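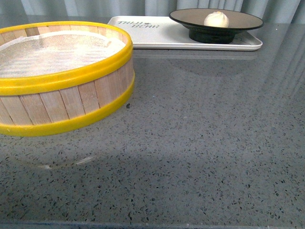
Category: Student Work / Food Science / Term Projects

Effect of Liner Type and Load on Moisture Uptake in Steamed Wheat Buns

1. Background

Steamed buns are cooked in saturated vapor at close to the boiling point of water. The crust does not brown, and the surface stays pale and smooth if the process is controlled. The most common defect reported by small producers is a wet, gummy base. Water condenses on the cold dough during the first minutes of steaming, and further water can collect under the bun if the surface it rests on does not let it drain.

The literature we were given in the course deals mainly with flour protein, yeast level and proofing time. Less is written on the surface under the bun. Producers choose a liner by habit, and the choice is usually between cloth, paper and a bare greased surface. Our project compared these under fixed conditions and looked at whether the answer changes when the basket is more heavily loaded.

2. Aim

The aim was to measure the mass gained by wheat buns during steaming on four liners, and to relate the gain to the condition of the base. A secondary aim was to check whether the ranking of the liners holds at both light and full load.

3. Materials

Flour was a medium-protein white wheat flour sold under the Matić name, taken from a single bag. Dry yeast was the Beris instant type. Sugar, salt and sunflower oil were bought locally and are not considered variables. Tap water was used for the dough and for steaming.

The four liners were:

- open-weave mesh cloth, rinsed and wrung out before each run
- close-weave cotton cloth, treated the same way
- baking parchment, cut to a disk and perforated with a hole punch
- no liner, with the slats brushed with oil

The same basket was used for every run. It was dried overnight between liner types, as the wall of a basket takes up water and a damp basket might shift the result.

4. Method

4.1 Dough

Each batch used 400 g of flour. Water, yeast, sugar, salt and oil were added in fixed proportion. The dough was mixed by machine on low speed, rested under a lid, and divided into pieces by weight. Pieces were rounded by hand by the same group member throughout. Proofing took place in a cabinet set to constant temperature, and ended when a piece sprang back slowly from a light press.

4.2 Steaming

The water was brought to a full boil before the basket was put in place. Steaming time was the same for all runs. At the end the heat was turned off and the lid was left slightly open for 4 minutes before the buns were removed. An early trial without this step gave wrinkled surfaces on all liners, and its data were discarded.

4.3 Measurement

Each piece was weighed immediately before steaming and again after removal, on a balance reading to two decimal places. Mass gain was expressed per 100 g of dough. The base was then scored by three members of the group on a five-point scale, from dry and intact (1) to wet and torn (5). Scorers could not be kept blind to the liner, because cloth leaves a visible pattern on the base. The limits of this are discussed in Section 6.

A total of 56 buns were weighed and scored, divided equally among the four liners. Within each liner, half were steamed at light load and half at full load.

5. Results

All buns gained mass. The gain was smallest on the open-weave cloth and largest on the parchment. Close-weave cotton and the oiled slats lay between the two, and the difference between them was smaller than the spread within each group. We do not rank them against each other.

Base scores followed the same order at the two ends. Buns from the open-weave cloth were mostly scored 1 or 2. Buns from the parchment were mostly scored 3, with the wettest area at the center of the disk, where there were fewest holes. Oiled slats gave a dry base but also the most tearing, as dough had settled into the gaps between slats and pulled away on removal.

At full load, mass gain fell slightly for every liner. Base scores did not improve. Buns that touched a neighbor had soft, sticky sides, which the scale does not record. The ranking of the best and worst liners was unchanged.

6. Discussion

The results agree with a simple drainage explanation. Open mesh lifts the dough off the slats and leaves a path for both vapor and condensate. Parchment blocks this path except at the holes, and water stays on the sheet. A closer pattern of holes would probably reduce the difference, and we regret not including one.

The lower mass gain at full load was not expected. One possible cause is that the same flow of vapor is shared by more dough, so that each piece heats more slowly. We did not log internal temperature and cannot confirm this. The alternative, that less surface is exposed when pieces touch, is also consistent with the data.

Three sources of error should be noted. Weighing took longer at full load, and the last buns lost some water to the air before they reached the balance. The base scores are subjective and were not blind. Finally, the lids used at the Istov and Mimden teaching kitchens did not fit equally well, and runs were split between the two sites. Each liner was tested at both sites, but not in equal numbers.

7. Further work

A repeat should use one site, one lid and a thermocouple in at least one bun per run. Silicone mats were left out for reasons of cost and should be added. It would also be useful to weigh the liner itself before and after steaming, so that water held in the cloth can be separated from water that drained away.

Appendix A contains the weighing sheets. Appendix B contains the scoring form.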